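Storing a printed panel and a thin wood sheet upright, is plastic against the print ok?

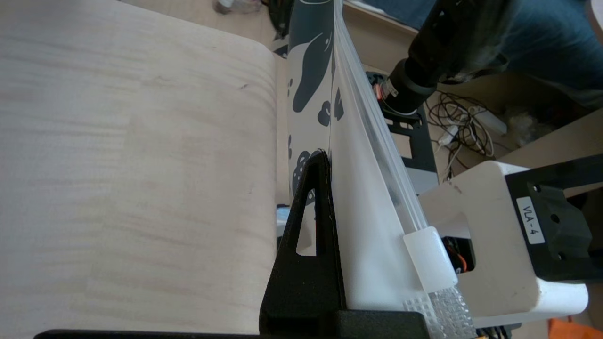
Wood sheet, the patterned panel, plastic on the right of it. Cables and power strip on the floor behind.

Denise Inskip
Posted 15th August

Hi all, quick one hopefully. Need to put away a big pale wood sheet (the one with the rounded edge) and a white panel with dark gray blobs and leaf shapes printed on it. Both going into the back closet until we're done with the floor in there, so probably till April. Could be longer knowing us.

Problem is space. Closet is 17 inches deep at the narrow end and there's other stuff in it already. So flat is out. Has to be upright, and has to be close together.

What I'm stuck on:

The plastic. I've got a long piece of that milky see-thru plastic, it's been folded a bunch so it's all creases down the edge. Plan was to just put that against the printed side and lean the wood on it. Then my sister said plastic sticks to print and peels it off when it gets warm. Is that true?? The closet does get warm, backs onto the water heater.

Also the wood. Very faint grain, light color, I would like it to stay light. If I cover half of it and the other half is out in the light does it go two tone on me? Had that with a dresser once, runner left on top, you could see exactly where it had been.

And does it matter that the edge is curved. Don't want to lean it so it bends more.

The panel came from Omel, the two of them together ran us almost 220 dollars so not the end of the world but I don't want to buy again. No box, threw it out. Yes I know.

Oh and power cords. There's a pile of black and white cords and a white power strip that are supposed to go in the same closet. On the floor in front or hang them up? No hooks in there right now.

Thanks, sorry if this has been asked, searched and only got stuff about framed posters.

Ryan Sedgwick

Your sister's right, mostly. Depends on the plastic and depends on the ink but you don't know either one so assume the worst. Soft vinyl type plastic is the bad one. It can go tacky with heat, and with weight leaned on it for months you get shiny patches or it pulls color when you lift it. Thin crinkly plastic like a dry cleaning bag is less of a worry but the creases can still leave lines. I've had lines.

What I'd do, in order:

Wipe both down with a dry cloth. Dry, no spray. Leave them out overnight before wrapping if you've had them anywhere damp, like a garage.

Paper on the printed side first. Plain, not newspaper, newsprint comes off on white and you will not get it out. Brown kraft works, the roll kind from the mailing aisle. Big enough to fold over the back so you tape paper to paper. No tape on the panel itself. Not painters tape either, people say it's fine and for a weekend it is fine. I used Zuten tape on a white closet door, left it a winter, left a gray stripe.

THEN the plastic if you want it, outside the paper, for dust. Leave the bottom open. If you seal it up next to a water heater it sweats inside, then you've got mildew on the paper and worse on the wood.

Old flat sheet between the two. Cotton, whatever you have. Stops them rubbing when someone goes in there for the vacuum.

The wood: yes it'll go two tone if part of it sees light. Pale wood mostly darkens or yellows. Cover all of it or none of it. In a closet with the door shut you're ok either way but if you end up leaving it in a room, cover the whole thing. I can't tell you if yours is solid or a veneer from the photo, doesn't change the answer much.

The curve. Don't lean it at a big slant. That's what bends a thin sheet, the middle sags and it stays there. Get it as close to straight up as you can and give it something flat behind it all the way up. Stand it on a straight edge, not the rounded one. If the only way in is on the rounded edge then wedge a rolled towel each side so it doesn't rock.

Put both on something off the floor too, a couple of strips of scrap wood or foam, 4 inches is overkill but an inch at least. You said you're doing the floor in there?? If that's glue or finish, don't put anything back until the smell's gone. Ask me how I know.

Far side of the closet from the heater wall. Even if it's the narrow end.

Denise Inskip

Ok this is great thank you. Have kraft paper left over from Christmas, the back is plain so that should do? Floor is click-together so no glue. Will stand them on foam.

Forgot to say the panel is lighter than it looks, I can lift it one handed. Does that change anything

Ryan Sedgwick

Put the light one in front then, heavy one at the back against the wall. Light stuff behind heavy stuff gets squashed. Christmas paper is ok plain side in, as long as the printed side isn't the shiny foil kind, that scratches when it creases.

mapleandmud

I keep mine under the bed. Just slide it under. No wrapping and no problems in 4 years. Maybe try that? You didn't say if you had a bed with room under it

tollerfan_jo

Only answering the cords part since the rest is covered.

Not on the floor in front. You'll step on them getting the panels out and a plug is exactly the thing that puts a dent in soft pale wood. Did it to a table leaf, plug prongs, there's two little marks forever.

Unplug everything from the power strip first, sort by color or by what they go to, your choice. Untangle NOW not in April. Loop each one loose, big loops, don't wind it tight around your elbow, that twists the inside. Then a velcro strap or a bread tie or a toilet roll tube over the loops. Masking tape flag on the end with what it's for. You think you'll remember, you won't, every black cord looks like every other black cord.

Strip goes in a shoebox on the shelf. Look it over before you put it away, if the plug end is brown or the outlets feel loose just toss it. They're cheap enough.

For hanging, those over-the-door hook racks work, I have a Biwott one, no drilling. But check the door still shuts with the panels behind it, with that closet depth it might not. If it doesn't then everything in one shallow bin up top and forget hooks.

And keep the bin away from the heater as well, same as the panels. Warm cord insulation gets sticky, then it sticks to whatever plastic it's sitting on. Had one glued itself to the lid of a tote, had to peel it.

One thing on the plastic, disagree a little with the above. If it's that heavily creased I wouldn't use it even on the outside. The folds stick out and make a ridge, then you've got weight leaning on a ridge. Old sheet does dust just as well. Duvet cover even better, the whole panel goes in it like a pillowcase, open end down.

Denise Inskip

Duvet cover!! have a queen one with a torn corner I was about to throw out. Measured, the panel goes in sideways with a bit to spare. Wood won't fit so that gets the flat sheet and paper.

No room under the bed mapleandmud, drawers. Thanks tho

Cords tomorrow. Door rack is a no, checked, door hits the shelf. Bin it is.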